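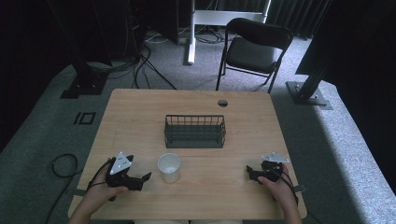 Both hand-held grippers at the table, cup and mesh basket out.

Home Topics Unanswered Tags Log in

More demos made my policy worse?? hand-held gripper data, cup into basket

oddjoint
asked in Robot Learning, October

Quick one, hopefully. Two-handed hand-held grippers, no robot arms during collection, just people doing the task at a table. Task is cup goes in basket. Either hand can do it. Policy only gets the two gripper views plus gripper width. The head view gets saved but we don't train on it.

First batch was 2000 demos. Trained the usual way (diffusion policy, Clorkamier encoder, nothing fancy). Worked pretty well on the arms. Then we collected more, total now 3000, same table, same cup, same basket. Retrained from scratch. Success dropped by some 15 points. Same test positions, same arms, same everything as far as I can tell.

What I've looked at:

- loss curves, look fine, lower than before even
- gripper tracking on the new batch, no jumps that I can find
- timestamps between left and right. OK
- replayed a bunch of new demos on the arms, they replay fine

What the failure looks like: arm goes out over the table, jaws open, then just hangs there. Drifts a bit. Sometimes it wakes up after a while and gets the cup, sometimes the other arm goes instead, sometimes neither until timeout. Old policy almost never did this.

One thing that did change. In the first batch people started with the cup close to the gripper. In the new batch I told everyone to start from wherever, and move the cup all over, because I wanted coverage. So there are a lot more frames now where the gripper view is pretty much just table and fingers. I figured that was good?? More variety. The paper we followed (Tiedemann baseline) says start poses should be as wide as you can get them.

Is this a known thing or do I have a bug. I've got arm time again tommorow at 2 and would like to go in with something to try. 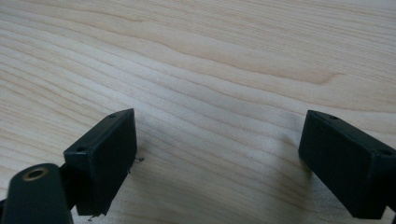

palletjack_pete
Not a bug imo. Your policy can't see the cup. If all it has is wood grain, what is it supposed to do? The person wearing the grippers knew where the cup was cause they have eyes. Your net doesn't get the head view so it's guessing. In training the "right" move from a bare table frame is left in one demo, right in the next, wait in the next because the other hand is doing it. It learns a mix. With diffusion you'd hope it picks one and commits, but if every new chunk re-picks, you get drifting and hanging.

You already have the head video. Put it in. Done.

Share Comments 3 Helpful 15

slowservo
Agree with the diagnosis, mostly. Don't agree that it's "done" if you add head video.

We did nearly this exact comparison last year on the Judano rig. Wrist only, wrist plus head, and wrist only with a longer history. Notes from memory so check before you quote me.

Wrist plus head: fixed the hanging. But then it got brittle, moved the head camera a little on the robot side and it fell over. The person's head moves during the demo, the robot's doesn't, or it moves some other way. So there's a gap there you don't have with the wrist views, where the camera sits on the gripper in both cases. Heavy crop jitter and random dropping of the whole head view during training helped. Took several tries to get it right, I would not start this the night before arm time.

Longer history: helped only when the cup had been in view at some point. Starting blind, no help at all. Makes sense.

What helped most for the least work was trimming. Go through each demo, find the first frame where the cup is in at least one wrist view, cut everything before that except a short lead-in. Then on the robot, start with a dumb scripted sweep until the cup shows up in either view, hand over to the policy. Ugly. Worked. Our wrist only number came back up past the old batch, so the extra demos were worth having after all, it was the blind lead-ins doing the damage.

Things to check before you blame the data though:

1. Take the new demos ALONE and train on them. If that's much worse than the old ones alone, it's the data. If they're about equal, look at your mixing or your normalization stats. We once had action stats computed on the first batch only and never refreshed. Embarrasing.

2. Feed each arm's policy the other arm's wrist view too, if you're not already. You said "the two gripper views" but not whether they're fused. If left can't see what right sees then left has no idea it should be waiting.

3. Plot the spread of sampled actions against whether the cup is in view. Run the sampler a bunch of times on the same frame. Wide fan with no cup and tight fan with cup = what we're talking about. You can do this offline tonight, no arms needed.

Also on the Tiedemann advice, I think wide start poses there meant wide with the object still in view. Their start poses are all tilted down at the object in the figures. Easy to miss in the text.

Share Comments 4 Helpful 2

benchtop_bea
Use Osis, it handles this stuff automatically.

Share Comments 1

Comments

oddjoint: did the sampler thing. Fan is huge with no cup, tiny with cup. Stats were fresh, views are fused. So yeah. Trimming now, script is running.

palletjack_pete: still say head view. But ok trimming is faster

slowservo: keep the untrimmed copies!! you'll want them when you do add the head view

gearlash: @benchtop_bea Osis only cuts idle frames, by gripper speed. These aren't idle, the hand is moving. Wouldn't catch it.

oddjoint: back from the arms. Trimmed set + sweep, hanging is nearly gone. Still behind the old policy when the cup is at the far corners, sweep doesn't reach. Will post numbers when I have more runs.

mesh_n_mend: following, we have the same problem with lids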